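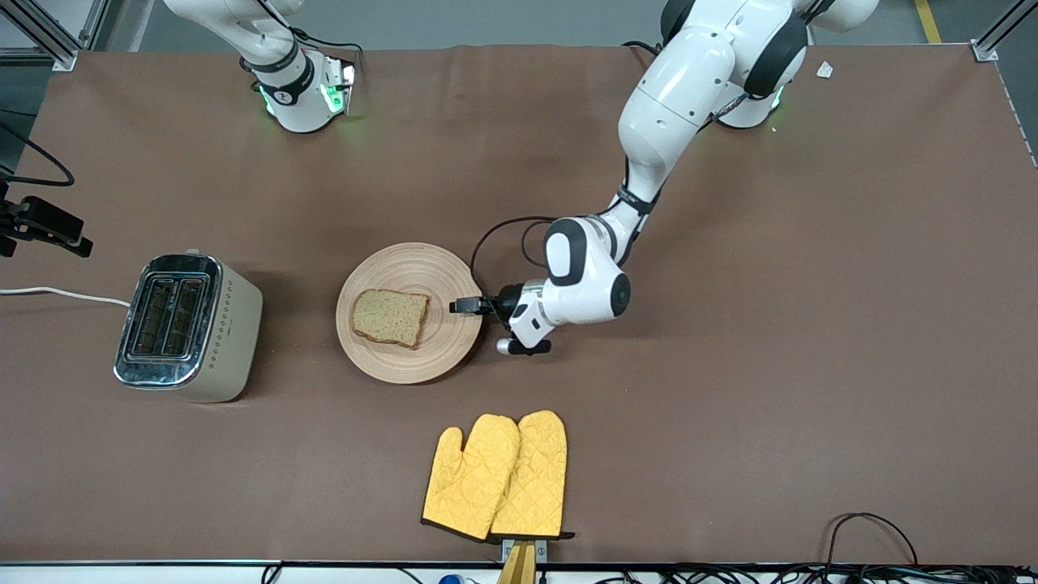 Opening. Good morning. Skip the thanks, the organiser has done them.

Start with the number. Last winter the Brondon student drive put together 265 care boxes for people stuck in residence over the break. The goal was 1,000. I was on the packing line, so I get to complain.

Ask the room: who here has packed a box for someone they never met? Hands up. Who found out whether it was any use? Wait. Let it be awkward.

First point. We asked donors what they wanted to give before we asked students what they were short of. We got pasta. The students at Flinoneck House wanted bus fare, phone credit and a quiet place to call home. Six of them told us so in the first week, and we kept on collecting pasta.

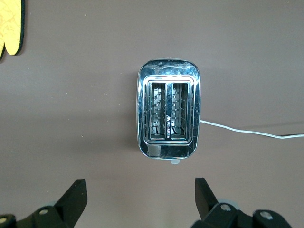 Talk notes by the author, Brondon campus forum, Monday session

Second point, the money. Luvico gave us the cartons and wanted its name on every side. Fine, cartons cost money. But the press release went out before a single box did, and I'd like somebody to tell me who that was for. Böttcher lent us a van and asked for nothing. Guess which one got the thank-you banner.

Pause here. Drink some water.

Third point, and this is where people get cross with me. "Student-led" is a lovely phrase. In our case it meant students did the lifting and the office picked the dates. We had 35 names on the sign-up sheet and most shifts ran with far fewer. I don't blame the ones who stayed away. Exams were on — the office knew that.

If someone says "but it raised awareness": ask them awareness of what. Be polite about it. Everyone on that campus already knew who couldn't afford to fly home.

What I'd try next time. Ask first, with a short form, and read the answers. Give cash or cards where you can. Let the residents' group run the list at its own door. Keep it small until it works, even if small looks poor in the newsletter.

I'm not sure cash would have fixed it either. Say so if asked. There was a fair worry about who gets left off a list, and we never sorted that out.

Leave ten minutes for questions. The form is on the table by the door, spare pens in my bag.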